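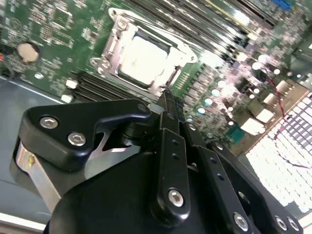 Questions and answers about camping and day visits at Skestell Lake

Do I need a reservation for a day visit?
No. For a day visit you pay at the gate and receive a paper ticket, which you put behind the windshield. Reservations are only for campsites, for the picnic shelter and for the rental boats. On warm weekends in June the lower parking lot is often full before noon, and then we send cars to the Cherkaoui Road lot. From there it is a ten-minute walk on a gravel path.

What are the opening hours?
The gate opens at 6:30 in the morning and closes at sunset. The hour is written on the board next to the gate and we change it every week. Campers receive a code for the gate and can come in later, but please drive slowly and turn off your high beams near the tents.

How long can I stay on a campsite?
The longest stay is fourteen nights. After this you have to leave for at least 2 nights before you can book again. The rule is the same for tents and for trailers.

How many people may sleep on one site?
Six people and 2 tents, or one trailer and one tent. A second car is possible on sites in the Vutum loop only, for an extra fee. In the Wunine loop the sites are smaller — please do not park on the grass there, the water pipes are not deep.

Can I swim in the lake?
Yes, inside the marked area at the north beach. There is a lifeguard from eleven to six in the summer season. Outside of these hours you swim at your own risk. Swimming from the boat dock is not allowed at any time.

Do I need a fishing license?
Everybody who is 16 or older needs a state license and also our daily lake permit. We sell the permit at the gate and in the boat house, but we do not sell the state license, so please get it before you come. You may keep three trout per day. Bass must go back in the water.

Can I bring my own boat?
Kayaks, canoes and paddle boards are welcome. They must be clean and completely dry when you arrive, and we inspect them at the gate. If we find water or plants inside, we cannot let the boat on the lake on that day. Gas motors are not permitted. Small electric motors are fine.

Are dogs allowed?
Yes, on a leash, in both camping loops and on all trails. Dogs may not go to the north beach. On the east side there is a small place where they can go in the water.

Is the lake trail difficult?
It is mostly flat, with one steep part after the dam. The full circle takes most people around 3 hours with a rest. The highest point is the lookout, at 2450 feet, and it has no shade, so carry enough water. Strollers can go as far as the first bridge.

May I make a campfire?
Only in the metal ring on your site, and only when the fire sign at the gate is green or yellow. Please buy wood here and do not bring it from home.

What happens if I cancel?
Up to seven days before arrival we return the full amount, minus the booking fee. Later than this we can move your dates once, if there is a free site. We do not give refunds for rain.

Whom do I contact for a group or a school visit?
Please write to Krystyna Walczak in the recreation office. For questions about boats and the dock, ask for Remigiusz Nowakowski at the boat house. He is on the water most mornings, so the best time to call him is after 2 p.m.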